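Perguntas frequentes – planejamento e compra de células de desmontagem

O que entra no orçamento de uma célula Pluvden?
Braço, garra, mesa de alumínio com ranhuras, instalação e 8 horas de treinamento. Computador de controle e rede elétrica ficam por conta do cliente.

Qual é o prazo de entrega?
São 30 dias após a assinatura do pedido. Pedidos fechados em fevereiro seguem o mesmo prazo.

Preciso comprar gabaritos de fixação?
Depende da variedade de peças. Quem trabalha com um único modelo de gabinete costuma precisar de um só conjunto. Para lotes mistos, envie amostras antes de fechar a compra.

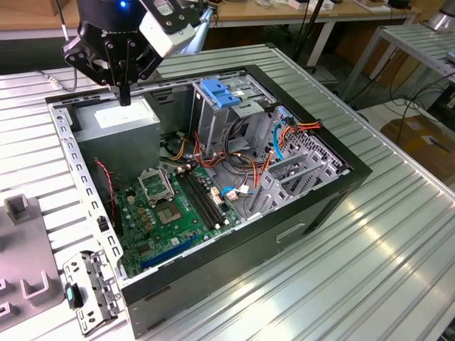

Garra sobre a fonte de alimentação de um gabinete aberto, deitado na mesa.

A garra serve para cabos?
Para conectores rígidos, sim. Chicotes soltos ainda pedem trabalho manual, e convém prever um operador por turno no orçamento.

Como calcular o volume mínimo?
A planilha de Hélène Morin considera 336 horas de operação por mês, das quais 288 produtivas. O restante é troca de lote e manutenção. Altere os valores conforme seus turnos.

Há opção de aluguel?
Sim, pela Sikotwood, com contrato renovável. As peças de desgaste – dedos da garra e cabos externos – são cobradas à parte.

Com quem falo sobre a proposta?
Com Mohandas Rao, no setor comercial. Dúvidas sobre espaço e instalação vão para Darcy Perron.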